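Moving the tetras to a softer water tank

I have kept fish for 9 years and have mostly been lazy about water. What comes out of the tap in Jenside is hard, and I picked fish that didn't mind it. Platies, a few corys, one old pleco that minded nothing. Then in March I bought a group of ember tetras from Csaba Kiss, who was closing down his fish room, and he told me plainly that they had been raised in soft water and I should not just dump them in with the platies.

So I set up a second tank. It is a 20 gallon long on the dresser in the spare room. The tank was used and I already had the sand, so the only real expense was the filter, a Dovlow canister that cost me $89 at Wouters. I could have used a sponge filter and saved the money. I wanted the canister because the air pump on my other tank hums and I didn't want two of them going.

The tank ran with no fish in it for 4 weeks. I moved a bag of old media over from the platy tank to get it started, and tested every couple of days. Ammonia never showed much. Nitrite went up, sat there longer than I liked, then dropped to zero. 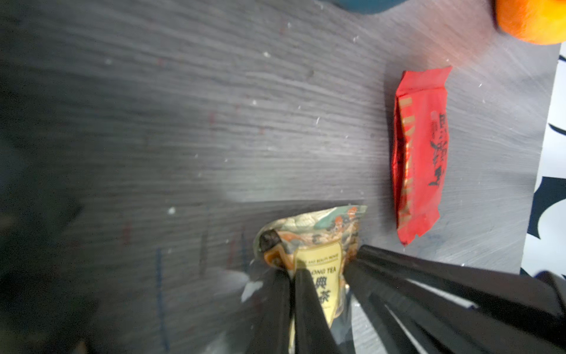

Tannins were the part I knew least about. Csaba used dried leaves and alder cones in all his tanks, and the water was the color of weak tea. I asked him if you could skip the leaves and use real tea, and he said some people use rooibos, which has no caffeine. Regular tea is a different matter. A packet marked oolong tea, like the small crinkled one with the yellow label, is for your own cup and should stay out of the tank. I bought a bag of leaves, boiled them for ten minutes, and dropped in a handful. They floated for two days and then sank.

For the water itself I mix tap water with distilled from the grocery store, half and half. It is a pain to carry. If I end up doing this for years I will buy a small RO unit, but I'm not ready to plumb anything in a rented house. I mix it in a clean trash can that has never had soap in it, let it sit overnight with the heater in, and move it over with a pitcher.
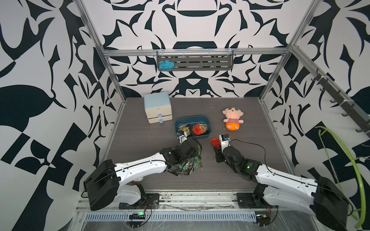
The other thing I had to sort out was the outflow on the canister. It is rated for a bigger tank than mine, and at full flow it pushed the leaves into a pile at one end. I turned the spray bar to face the back glass and that fixed most of it. I also stuffed a coarse sponge over the intake, because embers are small and I plan to add shrimp later on. The sponge clogs. I rinse it in a bucket of tank water when the flow starts to look weak.

Moving day was dull. I floated the bag, added a bit of tank water every few minutes for an hour, and netted the fish out so that none of the bag water went in. They went straight behind the driftwood and stayed there until the next evening. I left the light off and didn't feed them. 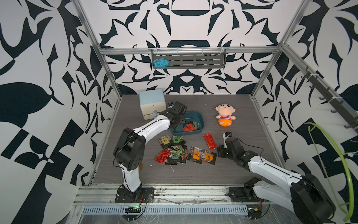
On the second day they came out and ate crushed flake. On the fourth day I saw white specks on one of them and worried about ich. I looked it up on Skindex, the fish disease site I always end up on, and compared it with the photos there. Ich looks like grains of salt spread over the body and fins. Mine had one fuzzy spot by the tail, which looked more like a scrape from the net. I did an extra water change and left it alone. It was gone in a week, and none of the others picked up anything.

Their color has come up a lot. At Csaba's they were orange, and for the first few days with me they were closer to beige. Now they are a deep red orange, darkest near the tail, and they look good against the brown water. 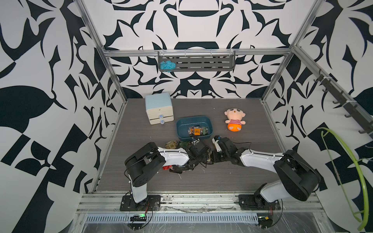 What I would change

I would get the lid first. I used a piece of egg crate for the first 3 days and lost a lot of water to evaporation, and I was lucky that no fish jumped. Glass tops for a 20 long are easy to find, and I just hadn't gotten around to it.

I would also rinse the sand twice as long as I did. The canister pulled in a lot of fine dust in the first week and I had to open it up and clean it before there was a single fish in the tank.

Next up is plants. I have some java fern on the wood and a clump of floating water sprite that is already taking over. The shrimp will have to wait until I've gone a month without changing anything.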